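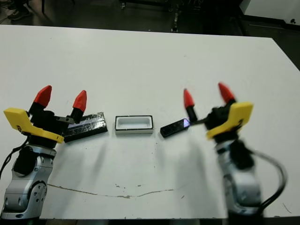 A white tabletop with three small objects across the middle.

My project was on how people in my dorm sort their recycling, and wow, we're bad at it! I went through 308 items from the Cestenine Hall bins in June (gloves on, window open). Some 16 of them were coffee cups with the lids still on, which our hauler won't take. Emilian Bratu and I then put up new signs on four floors. I wanted to do the Sidari building too but ran out of time, so the tables in part 2 only cover Cestenine.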